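Paraphrase Length and Reader Recall in Short Instructional Texts
Project report, Writing and Language Skills, second-year course
Graltville College

1. Background

A paraphrase restates a passage in different words while keeping its meaning. Course handbooks usually say that a paraphrase should be close to the length of the original, but they give no evidence for this. The Hurkau writing guide, used in our first-year classes, allows the restated version to run longer if technical terms have to be unpacked. The Aidoo workbook does not allow it. This project tested whether the difference matters to readers.

2. Materials

The source text was a passage of 228 words on the care of household fabrics, taken from the practice section of the Stovitz reader. It was chosen for its plain subject and its low number of proper nouns. Two paraphrases were written. Version A kept to the length of the source. Version B was allowed to grow to 300 words, with each technical term followed by a short explanation in everyday language.

Both versions kept the order of the source. Sentence openings were changed throughout, and no string of more than four words was carried over, except for fixed terms such as "fiber content" and "care label."

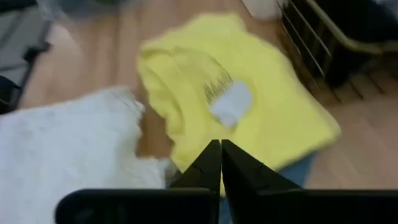 The versions were checked against the source in two passes. The first pass looked for missing statements, the second for statements that had been added. Version B failed the second pass twice. In both cases an explanation had turned into advice that the source did not give -- a common fault when terms are expanded. The sentences were rewritten before testing.

3. Procedure

Readers were first-year students, 105 in total, assigned to Version A or Version B by seat row. They read the text once, returned it, and wrote down what they remembered. Recall sheets were scored by statement. A statement counted if its meaning was present, whatever the wording.

4. Results

Scoring produced 1330 recalled statements across both groups. Readers of Version B recalled slightly more per sheet, but most of the gain came from the explanations and not from the main points. For the main points alone the groups were nearly level. Readers of Version A more often copied technical terms without showing that they understood them.

5. Limits

Assignment by seat row is not random. Students in the back rows received Version A in every session, and this should have been alternated. Only one source text was used. The scoring was done by one person, so agreement between scorers could not be measured.

6. Further work

A repeat should use at least two source texts and a delayed recall test. The scoring key also needs a separate category for terms repeated without explanation -- in the present key they receive full credit.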